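**To:** Ferkedville Shared Workrooms list
**Subject:** Re: Trays and table surfaces, Shenoy Room

Dear colleagues,

Thank you to those who replied regarding the Shenoy Room. One message is quoted below, followed by the response of the Facilities Office.

> Could the office confirm whether the green trays are to remain on the tables between bookings? Our group found them stacked in the Walterar cabinet in September and did not know if we should set them out again. We would also like to know what may be used to clean the tabletops.
>
> Cauã Portela

Trays should stay on the tables, one per table, toward the left side. The cabinet is reserved for the 14 spare trays and for paper stock. Groups that need the full surface may move a tray to the side shelf, provided it is returned before the room is locked at 9 p.m.

Tabletops are to be wiped with a dry cloth only. Spray cleaners leave streaks on the matte finish – please do not bring your own.
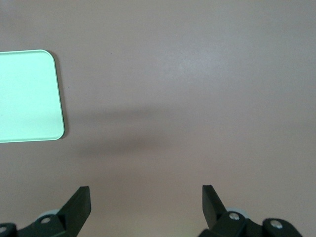
Small parts, pins and clips belong in the trays at all times while work is under way. Replacement trays may be requested from Ferninus through this office, quoting room number 17. Orders placed directly by groups will not be reimbursed.

Facilities Office
Ferkedville Shared Workrooms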